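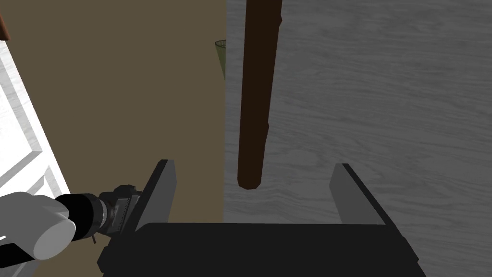
Ticket: Label printer on packing bench skips every second label
Site: Hatley
Opened by: Aminu Lawal
Priority: Normal
Status: Closed

Problem as reported

The Jernton label printer at the packing bench feeds a blank label after each printed one. It started in February after we changed to a new batch of label rolls. The job in the queue shows the right number of labels, and the text on the printed ones is correct and dark enough to scan. We are losing half of every roll. The status light stays green the whole time and the screen shows no error.

The printer is on the network and takes its jobs from Prurnora, the shipping program. The other Jernton in the returns room uses the same driver and does not have the problem.

Log

8:40 a.m. Turned the printer off, waited 60 seconds, turned it back on. Printed the built-in test page from the front panel. The test page also skips a label, so Prurnora and the driver are probably not the cause. Left both alone for now.

9:05 a.m. Opened the cover and cleaned the gap sensor with a dry swab. There was some paper dust on it but not much. Cleaned the roller with an alcohol wipe while the cover was open. Ran the test page again. Same result, one good, one blank.

9:20 a.m. Checked the media setting on the panel. It was set to "gap," which is correct for these rolls. Label length was set to auto.
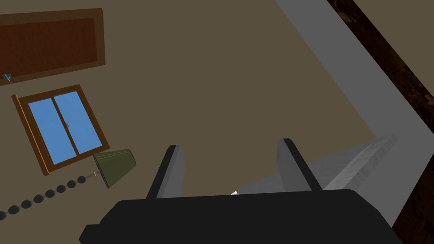
9:45 a.m. Ran the sensor calibration from the panel menu. The printer fed four labels and stopped, then reported that calibration was complete. The next test page came out fine. Sent 27 labels from Prurnora and the first nine were good, then it went back to skipping.

10:10 a.m. Swapped in a roll from the returns room. Printed 60 labels with no skips. Put the new roll back in and the skipping started again on the second label.

10:15 a.m. Comment from Aminu: Both rolls came from Abubakar, the same supplier we have used all along. The box for the new ones has the same part number as the old box. I laid one of each side by side and the labels are the same size. The backing paper on the new roll is whiter and feels thicker. Should I send them back?

10:30 a.m. Reply from support: Please hold off on the return for now. Thicker backing lets less light through to the sensor, and an auto calibration can land on a value that is right on the edge. That would fit with it working for a few labels and then failing. We can set the value by hand. You will need the service menu — hold Feed and Pause together while the printer starts up, and let go when the screen changes.

10:50 a.m. Got into the service menu on the second try. The first time I let go too early and it started normally. Gap threshold was at the factory value. Raised it one step and saved. Test page skipped once, then printed three in a row.

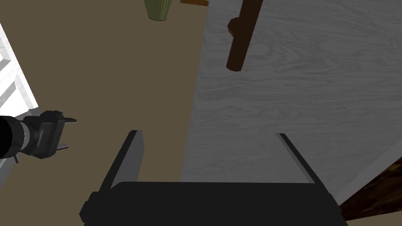 11:05 a.m. Raised it one more step. Test page clean. Sent a job of 200 from Prurnora and watched it through to the end. No blanks, and the text stayed centered on the label from start to finish.

11:10 a.m. Put the old roll back in at the same setting to see if it still reads. Printed 27, all good. We can leave the setting where it is and use up both kinds.

1:30 p.m. Reply from support: Good. Two more things before this is closed. Set the label length to a fixed value so the printer does not measure it again each time the cover is opened. Then save the settings to the printer's memory from the same menu, or they will be lost at the next power cut.

1:50 p.m. Length set and settings saved. Turned the printer off and on, and the threshold held. Wrote the new value on a piece of tape inside the cover.

Follow-up

Three cartons of the new rolls are left, 1,000 labels to a roll. Aminu will ask Abubakar if the backing paper has changed for good. If it has, the printer in the returns room gets the same setting before it goes on to the new stock.

Ticket closed by Aminu Lawal, 3:15 p.m. Reopen if the skipping comes back.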